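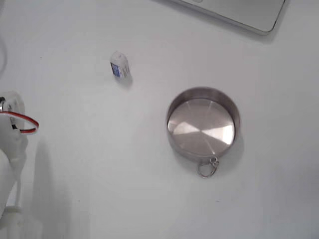 How to Bring a Dull Stainless Steel Pan Back to a Shine

I love a shallow round steel pan. Mine gets used for flatbread, for roasting nuts, for carrying tea things out to the porch, and once for catching a leak under the sink (it did great!). The trouble is that steel goes cloudy and spotty when you use it that much, and people give up on it way too early. Vsevolod Kravchuk taught me the method below when we both worked in the kitchen at Luik, and I've been cleaning my pans this way ever since.

What you need

Dish soap, baking soda, white vinegar, two soft cloths and a non-scratch sponge. If you have a really stubborn stain, get a cream cleanser that is labeled safe for stainless steel. No steel wool, please!

Step 1. Wash it first

Warm water and a good squirt of soap. Go all the way around the low rim, inside and out, and get into the corner where the rim meets the flat bottom. That corner holds more old grease than the rest of the pan put together. If your pan has a hanging ring, swing it back and forth under the tap and run a soapy cotton swab through the little fitting.

Step 2. Make the paste

Mix 3 tablespoons of baking soda with just enough water to make something like toothpaste. Spread it over the bottom of the pan and leave it for 22 minutes. I set a timer and go do something else, but don't let it dry out completely or you'll be chipping at it.

Step 3. Rub with the grain

Look at the pan under a lamp and tilt it until you can see which way the brushing runs. On a lot of round pans the marks fan out from the center, so you rub from the middle to the rim and back, like you're following the spokes of a wheel. Light pressure, lots of strokes. Going in circles on a pan like that can leave a haze that shows up every time the light hits it.

Step 4. Rinse, then vinegar

Rinse off every bit of the paste. Now dampen a cloth with vinegar and wipe the whole pan down. Rainbow marks and white water spots usually go in this step, and it's so satisfying to watch! Rinse again with plain water.

Step 5. Dry it right away

Don't leave it in the rack. Use a dry cloth, go with the grain again, and finish with the rim and the ring. Then stand it on a white table or counter near a window and check it from a couple of angles. Gray smudges that hide in the sink show up fast there - just go back over them with the vinegar cloth.

If it's still stained

Burned-on oil takes more than one round. Fill the pan with hot water and a spoonful of baking soda, leave it overnight, and start again at step 2. Deep scratches won't come out, but they do soften with use.

I do the full routine every couple of months and just wash and dry in between.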